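Montag, 11. Mai

Wäsche, Wäsche, Wäsche (und ein bisschen Bettzeug)

So, das Wochenende ist rum und ich habe endlich gemacht, was ich seit Ostern vor mir herschiebe: den Kleiderschrank im Schlafzimmer. Also den ganzen! Alles raus, alles aufs Bett, und dann Stück für Stück falten und wieder rein. Corinne hatte mich am Freitag am Telefon noch gewarnt, ich solle bloß mit einem Fach anfangen und dann erst mal Kaffee trinken, aber ihr kennt mich ja. Um halb zehn lag der halbe Schrank auf der Matratze und ich stand davor und wusste nicht mehr, wo ich anfangen soll.

Angefangen habe ich dann mit den T-Shirts, die gehen schnell. Die falte ich seit letztem Jahr so klein, dass sie in der Schublade stehen können, und das funktioniert bei mir wirklich gut (bei Ramesh übrigens überhaupt nicht, der zieht immer eins aus der Mitte und dann kippt die ganze Reihe um). Schwieriger sind die großen Sachen. Alles mit Kragen, alles, was weit geschnitten ist, alles, was beim Hinlegen sofort wieder Falten wirft. Da habe ich inzwischen meine eigene Methode: erst mal einfach aufs Bett damit, mit beiden Händen vom Kragen aus nach unten streichen, dann die Seiten nach innen. Erst wenn es einigermaßen glatt liegt, wird gefaltet. Wer zu früh faltet, faltet die Knitter mit ein, und dann darf man im Herbst das Bügeleisen holen.

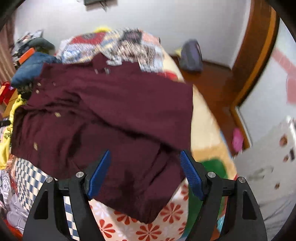

Bügeln ist ja sowieso so ein Thema. Meine Tante Loretta bügelt alles, auch Geschirrtücher, auch Schlafanzüge, und als ich klein war, durfte ich dabei auf dem Hocker sitzen und die Taschentücher anreichen. Ich selbst bügle zweimal im Jahr und dann gleich einen riesigen Berg, mit Radio und schlechter Laune. Deshalb ist mir das Glattstreichen so wichtig! Was ordentlich im Schrank liegt, kann man meistens auch so anziehen, und wenn nicht, kommt eben eine Strickjacke drüber.

Weinrot ist dieses Jahr übrigens meine Farbe, das habe ich beim Sortieren gemerkt. Früher hatte ich fast nur Blau und Grau im Schrank, und jetzt taucht überall dieses dunkle Rot auf. Zu Blumenmuster finde ich es besonders schön, auch wenn Corinne meint, das sei ihr zu sehr Großmutter. Mir egal, ich mag Blümchen. Und Karo mag ich auch, am liebsten beides durcheinander. Im Schlafzimmer muss bei mir nichts zusammenpassen, da soll es gemütlich sein.

Gegen Mittag war die Luft dann raus. Ich habe mir ein Käsebrot gemacht und eine Stunde lang auf dem Balkon gesessen, und danach kam der unangenehme Teil: aussortieren. Ich bin darin ganz schlecht. Die graue Hose, die seit drei Jahren zwickt? Könnte ja wieder passen. Das Kleid von Wendelins Hochzeit? Einmal getragen, aber das war so ein schöner Abend! Am Ende sind immerhin 19 Teile in die Tüte gewandert, und die bringe ich am Donnerstag zu Rosalind in den Secondhandladen. Das Kleid ist nicht dabei.

Was mir noch fehlt, ist eine Lösung für die Pullover. Im obersten Fach liegen sie gut, aber ich komme ohne Stuhl nicht dran, und unten ist es zu eng. Vielleicht doch unters Bett? Da stehen bis jetzt nur die Winterschuhe und eine Kiste mit alten Fotos. Wenn jemand von euch flache Kisten mit Deckel hat, die nicht nach zwei Wochen auseinanderfallen, schreibt mir das bitte in die Kommentare. Nächstes Wochenende ist dann die Kommode im Flur dran.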